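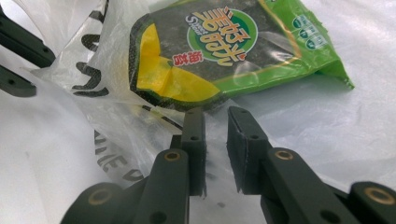
FOR IMMEDIATE RELEASE

Second season of "The Long Table" brings home cooks back to Drurkside

DRURKSIDE, August 28, 2024 — The ovens are going back on! Satard, the production company behind the amateur cooking contest "The Long Table," announced today that the show will return for a second season, with 22 home cooks competing for a place in the final (that's up from the smaller group that took part last time, and the kitchen has been stretched to fit them all).

More than 3000 people sent in applications after the casting call opened in April. Producers read every one, tasted their way through 942 dishes at open auditions, and then had the very hard job of choosing.

"I have never eaten so well or slept so little," said Cheng-en Shek, the show's executive producer. "We had people bringing us soups their grandparents taught them, and people who only learned to boil an egg last winter and then couldn't stop. I wanted to put all of them on television." 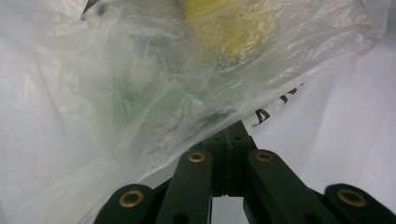

The new season also brings a change to the judging table. Pao-chu Ng, who won the first season with a braised eggplant dish that viewers are still writing in about, joins as a full-time judge and will taste alongside the cooks in every episode. She will also set the opening challenge, a weeknight supper made on a single burner.

"I remember how my hands shook the first day," said Ng. "So I'll be kind. But I know every shortcut, because I tried them all myself, and I'll be able to taste them!"

Each episode is built on two rounds. The first gives everyone the same basket of groceries, and the second lets the cooks make whatever they like from the shared pantry. The final will be filmed in front of a live audience at Choi Hall, with friends and family of the finalists in the front rows.

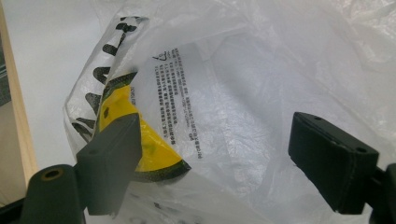 What does the winner receive?

The winning cook gets a cookbook deal with Zellen, the show's publishing partner, and a paid month in the Satard test kitchen to work on recipes.

Zellen will also bring out a companion book with at least one recipe from every contestant, including those who leave in the first episode — a request that came from last season's cast.
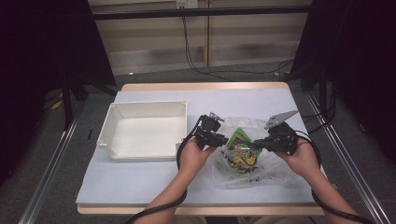 A snack packet and an empty white tray on the table.

Air dates and the full list of contestants will be announced closer to the premiere. Requests for interviews with Shek or Ng can be sent to the Satard press office in Drurkside.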